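**Trash pickup episodes: how many is enough, and how messy?**

**gulmont_geeta**
OK, I am way too excited about this. Our two-arm setup has been running the "litter off the floor, into the bag" task all through June and we just passed 2,656 episodes! The goal was 3,000 and I want to spend the last stretch on the right things. We log everything in Posbridge, one operator per session, every episode labeled by hand afterward (my evenings, mostly). So what would you record with the episodes we have left?

**potgieter**
More of the same, but cleaner. I'd toss anything with people or cables in view and re-record. Your policy will latch onto junk in the background.

**flarari_fan**
Hard disagree with potgieter. We threw out 400 "dirty" episodes last year and the policy got worse the first time somebody parked a chair in the wrong spot. Geeta, can you post a couple of head camera views?

**gulmont_geeta**
Sure!

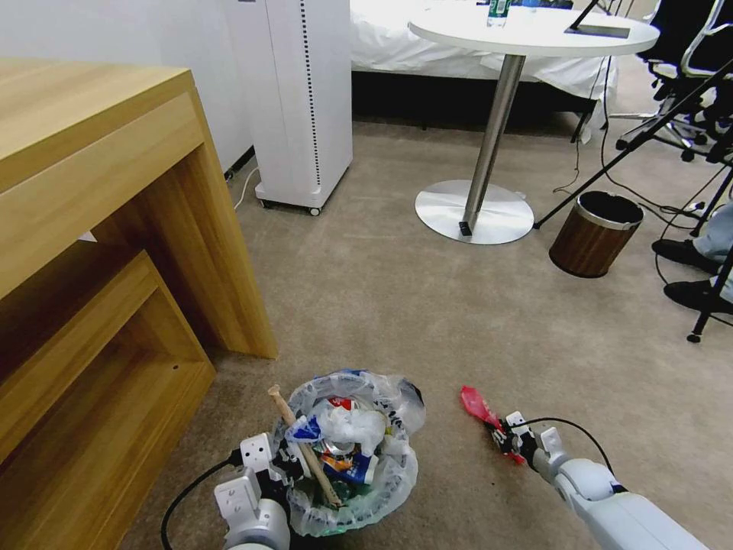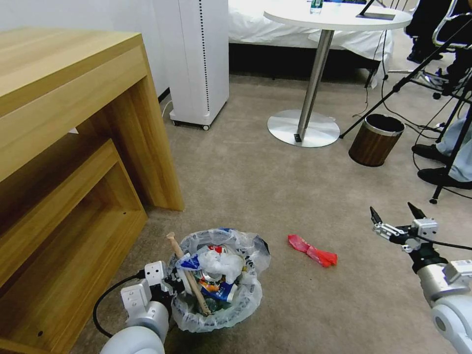
My labeling question is mostly where a grasp begins and ends. Right now I have "approach," "hold," "carry," "release," and the thin stuff makes a mess of them. The crumpled red piece is my favorite troublemaker: in the first view the right gripper has it while the left one is clamped on the rim of the bag, and in the second it's lying on the carpet with the right fingers open. Do I give the left arm its own label track for that rim hold? I've been writing one label for both arms and I'm starting to think that was lazy of me.

**potgieter**
Two tracks, yes. No argument there. Bracing the bag is a skill of its own and you want to be able to search for it.

I still don't love the background. Tripod legs, cables all over the carpet, somebody's shoes. Can you at least mask it?

**flarari_fan**
Please don't mask it! Cables on the floor are exactly what a floor task should learn to live with. What I'd vary is the bag. Full bag with a stick poking out is great, now do a nearly empty one, and one that's slumped over. Also swap which arm braces.

**gulmont_geeta**
Ooh, swapping arms. We have almost none of those. I can relabel the old episodes with two tracks too, Posbridge lets you copy a track and edit it, so it's maybe a week of evenings.

**potgieter**
Fine, but hold some out. Keep one bag type completely out of training or you'll never know if any of this helped.

**gulmont_geeta**
Deal, the slumped bag stays out. Starting on left-hand pickups tomorrow at 9, will post the success numbers here whichever way they go!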